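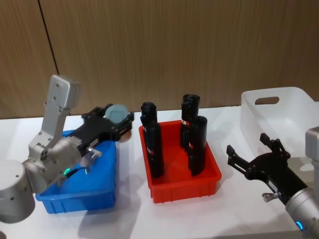 Photos: Perrine Sabatier / Grellmont, July

Two Bins, One White Table

We love a good sorting setup, and this pair of ribbed plastic bins is such a cheerful one! Red in the middle with four black cylinders standing upright in it, blue right next door. Those colors really pop against the white tabletop.

Clear jar, blue tray

The clear jar with the pale gray-blue lid is my favorite – so simple, and it looks great standing in the bright blue tray. And how about that light brown wood-grain wall behind it?
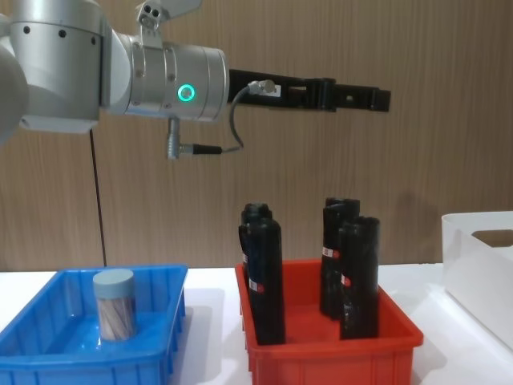 More from Grellmont

Hugo Lebrun's shelf photos go up next, all 30 of them!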